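3.2 Storage at the washbasin

The second part of the study concerned small storage in the bathroom. Following Dahlgren's earlier work on hallway furniture, we treated the wall cabinet as a place where things are put down between uses, and asked participants in the Ruswood and Mikholm groups to arrange their own toiletries as they would at home. Each arrangement was recorded after 14 days and again after 60. Items were noted by shelf and by distance from the mirror.

Most participants kept tall packages upright and close to the mirror side, and left the highest shelf for things seldom needed. Small bottles were more often stood on the cabinet floor, where they could be reached without looking up. Figure 4 shows a cabinet of the combined type, with open shelves to the left of the mirror and a narrow ledge beneath both; the top compartment is empty and a small purple bottle stands in the lowest.

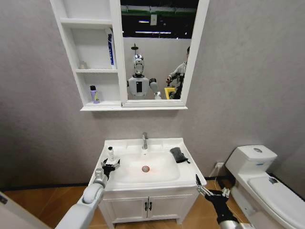

Figure 4. Wall cabinet with open shelving and mirror.

The ledge was used differently in the two groups. In the Mikholm group it served mainly for items in use that morning, and these were seldom returned to a shelf before evening. Participants in the Ruswood group tended to keep it clear for wiping. Differences in shelf depth are considered in Section 3.3.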